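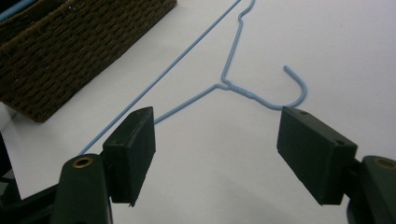

A light blue wire clothes hanger on a white tabletop.

The wire hanger and the public wardrobe
Opinion, by Candela Ibarra

Institutions that lend clothing to the public have long treated the wire hanger as a temporary article, to be replaced when funds allow. The Kuo Clothing Library holds 3,847 garments, and its draft storage policy, circulated in June, proposes to withdraw all wire hangers from its rails. I wish to argue that the proposal goes too far.

The case for withdrawal is well made by Tania Miah, the library's collections manager. Wire marks the shoulders of knitwear, and it offers poor support to winter coats. For these categories a broad, shaped hanger should be mandatory, and the policy is right to say so.

Most of the collection, however, consists of shirts and light blouses, which are borrowed for short periods and seldom hang for long. A coated wire hanger serves them adequately. It occupies very little of the rail, an important consideration in a room where space is already rationed, and a bent shoulder can usually be straightened by hand.

There is also the question of disposal. The draft would discard around 1,000 serviceable hangers, many of which kerbside recycling programs will not accept. Replacing them would divert money from mending, where the need is greater and the waiting list stands at 112 items.

The policy should be amended to govern hangers by the weight and fabric of the garment. Existing wire stock should remain in use until it fails.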